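## Prarnlow connection cancelled at Cokeo, who pays for the hotel?

**lakeshore_deb**

Hi everyone, long-time reader and very occasional poster, so please be kind! My husband and I were booked on Nivis from Cokeo with a change onto Prarnlow for the long leg. The Nivis flight left fine and landed a little early, bless them, and then Prarnlow canceled the second one while we were standing at the gate with our coffees. They put us on a flight 23 hours later and handed out a meal voucher, but no hotel. Both flights were on one booking, bought through Pathirana Travel. Now Nivis says ask Prarnlow, Prarnlow says ask the agency, and the agency's phone line plays the same piano tune until I want to cry. Has anybody been through this?

**Jhosep Tamayo**

Oh Deb, I'm sorry, what a miserable way to start a trip. We had nearly the same thing in May, and in our case Prarnlow did pay in the end. Send the claim straight to the airline that canceled, and keep every receipt, even the toothpaste. I keep all my travel papers tucked inside an old hardcover at home (my wife thinks I'm hopeless) and it saved us, I had the taxi slip and everything.

What I'd send them, in one email:

- The booking confirmation showing both flights together, plus your boarding passes if you still have them.
- The hotel and taxi receipts, with the total written at the top so they can't miss it.

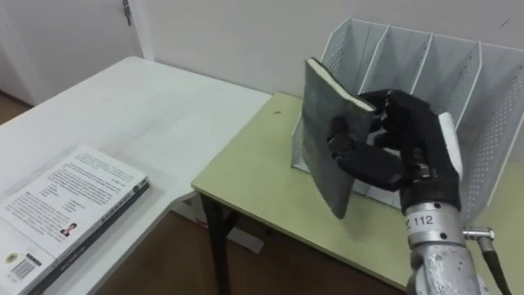
- The cancellation text or email, with the time on it. Ours said 2155, and they tried to tell us it had gone out that morning!

**gatechange_gus**

I have to disagree with Jhosep a little, friendly as ever. If the agency sold it as one ticket, I'd go to Pathirana first and let them chase it. I did that last winter and had my money in 6 weeks without writing to an airline at all.

**Shahnaz Hettiarachchi**

Gus, I'm glad it worked for you, but I waited five months on an agency and got a form letter. Deb, write to both on the same day and tell each one you've written to the other. And do ask what reason they gave for canceling, as weather is often treated differently from a crew or mechanical problem.

**lakeshore_deb**

Thank you all so much! The gate agent said crew. Both emails are going out tonight, after supper.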